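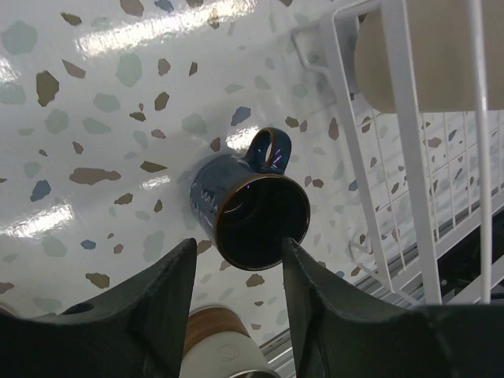

Open Afternoon at the Wundau Robot Lab, Clorenmont

Twice a year the Wundau lab in Clorenmont unlocks its doors and lets the public watch robots do the dishes. Well, handle the dishes. There was no soap on the program. I went in July with low expectations and a parking voucher good for 5 hours, and used nearly all of it.

The sign-in sheet was up to 310 names by the time I reached it, most of them apparently under the age of ten and all of them standing in front of me. The handout promised over 1,000 practice runs with cups and mugs before the summer break. I have lived with people who never got to 54.

The blue mug

Dark blue glaze, thin brown rim, lying on its side with a gripper finger on either side of it. The white rack is right there. At my house this is also about as close as mugs get to the rack.

I liked the handwriting-style marks on the side of the mug and spent a good while trying to read them. No luck. A boy near me said it was a spell, and I have nothing better to offer.

Both arms at work

The two-armed setup drew the biggest crowd, with the folding chairs gone before the 2 o'clock session started. Everyone else leaned on everyone else.
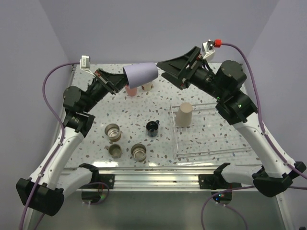
Left arm with the lavender cup in the air, right arm reaching in. The beige cup at the corner of the rack is already upside down.

The talk that went with it came from the Olteanu group down the hall, and it was pitched at grown-ups who nod. I nodded. What I took home is that a handle is a hard thing for a machine to think about, and that a cup without one is a mild relief to all concerned.

Coffee was in the Wasov Annex, in paper cups, served by people. The line was long and the lids didn't fit.

The next open afternoon is in November. Bring a cushion and get there before the school groups do.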